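Notes for Session 5: Choosing Fingertips, and What the Wrist Camera Can Tell You

Before we get to the comparison itself, a word to those of you who joined the course in June and missed the opening sessions. You haven't missed anything you can't pick up from your neighbor, so please don't sit there worrying! We have been using the dish-clearing task all along, and the only parts that change this time are the fingertips and the camera settings.

We have two sets of tips to try. The Pons tips are short and fairly stiff, and the Wislow tips are longer and give a little when they meet something hard. Both go on the same gripper with the same screws, and both run on the Plaltenon controller, so whatever differences you find should come mostly from the tips (mostly - we'll come back to that). The grip force is set at 40 percent to begin with. Leave it there for your first 5 attempts, even if you are itching to turn it up.

Dishes make a good test because they ask for different things. A plate wants a finger under its rim, a bowl can be pinched at the wall, and a cup on its side has to be approached with some thought about which way the mouth is facing. Watch the wrist view as the arm travels, and notice how much harder it is to judge a rim when the camera is moving.
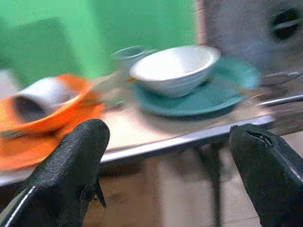
Ezequiel Marín wrote in after the last session to say that he would sooner slow the arm down than buy a faster camera, and that at 60 percent speed he could pick out the edge of a plate well enough to plan a grasp. I think that's a fair point, and I'd like each pair to try it. Slowing down costs you time on every single pick, of course, and over a long run of dishes that adds up. A shorter exposure costs you light instead. Try one and then the other, and please don't change both at once, tempting as it is when the session is nearly over.

Now, the fingertips sit inside the camera's view for the whole job, and people new to wrist cameras tend to find this annoying. I did too, when I started. But having the tips in view gives you a steady reference for where the gripper is, and after a while you will find yourself leaning on it. What you give up is whatever lies behind them, and the longer the tips, the more of the table you lose. 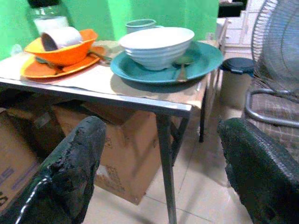 Wear matters as well, and this is the "mostly" I left hanging earlier. A scuffed tip and a fresh one can behave quite differently on a smooth cup, so write down the state of the surface before you begin and again when you finish. Mathis Charpentier's notes from the Jullcombe workshop have a nice simple scale for this, running from 1 to 4, and we'll borrow it.

For your write-up, record the following for each attempt:

Tip set and wear grade
Arm speed and exposure
Object, and how it was lying
Where the fingers made contact
Held, slipped or missed

Spoons are optional. They are thin and they lie flat, and I'd be happy to see someone have a go at them with the Wislow tips once the larger dishes are done. If a grasp fails, put the dish back as it was and repeat it before you touch any settings - one slip on its own tells us very little.

Bring your sheets to the next session, messy handwriting and all, and we'll put the two sets side by side on the board.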